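How to check a simulated grasping score before you believe it

Simulated picking results are cheap to produce and easy to flatter. I've read plenty of them, and my own first set was as bad as any. What follows is the routine I use now on a new grasp policy. You need a simulator, a wrist camera view and some patience for reading logs.

Step 1. Write down what counts as a success

Do this before the first run. "Object grasped" is too loose. Mine reads: the named object is clear of the table, it stays between the fingers for 2 seconds, and the arm has stopped moving. If you change the rule later, throw out the old numbers and start again. Comparing a score under one rule with a score under another tells you nothing, and I see it in papers all the time.

Step 2. Mix easy shapes with awkward ones

A table of blocks will give you a lovely number. Use flat things, thin things and things with odd outlines. I like books, which are wide, heavy for their thickness and hard to get a finger under. A curved band is a different problem, as most of what you see between the fingers is table.

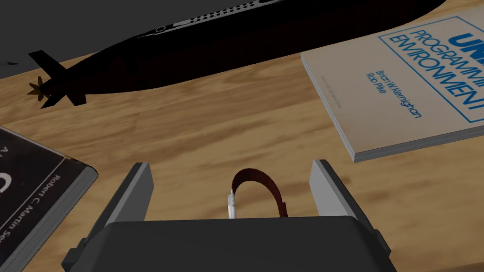 Florin Iordache thinks this step is oversold. Hard objects lower everybody's score by the same amount, he wrote to me, so the ranking of two policies stays put and you have spent a week for nothing. I don't buy it. In the Kuvon runs the ranking flipped as soon as books went in, and the policy that had been ahead turned out to know one trick, which was closing on the middle of whatever it saw.

Step 3. Fix the seeds, then break them

Run the full set with fixed seeds so you can repeat it. I use 2,000 trials. Then run another 2,000 with new seeds, new object poses and small changes to friction and mass. Keep the two sets in separate folders. If the second score falls hard, your policy has learned the layout.

Don't average the two. I have seen that done, with the average reported as "robust performance."

Step 4. Look at the wrist frames yourself

The success flag is a piece of code, and code is wrong in dull ways. Pull frames from the trials marked as passed and go through them by eye. A book leaning at a slant between open fingers deserves a second look, whatever the log says about it. Check the finger gap against the contact report, and step forward through the trial until you know whether the thing was held or only resting there. 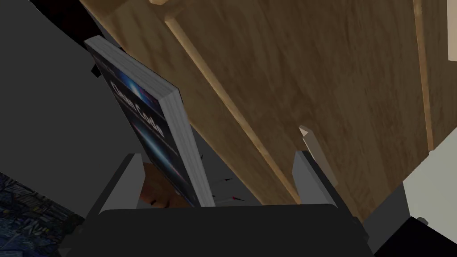 How many passed trials should you check by hand?
Start with 59, picked at random, and keep going if you find even one that should have failed. The count matters less than picking them blind, without sorting by score first.

Emilian Toma's script for the Ullby simulator will do the random draw for you. It skips trials with missing frames without a warning, so compare the list it gives you against the log. Those missing trials are often the strange ones.

Step 5. Report the failures by type

I sort mine into missed, slipped, wrong object and bad flag. The last group is the one people leave out. It also tells a reader how far to trust the rest of the table.

Step 6. Be careful with the word "transfer"

Nothing above says the policy will work on a real arm. Simulated contact is still a guess, thin edges especially – the Tunden physics settings and the defaults gave me different winners on the same books. If you have no hardware results, say so in the abstract. I plan to rerun the whole set on a real gripper in November, and until then I treat my own score as a bug check.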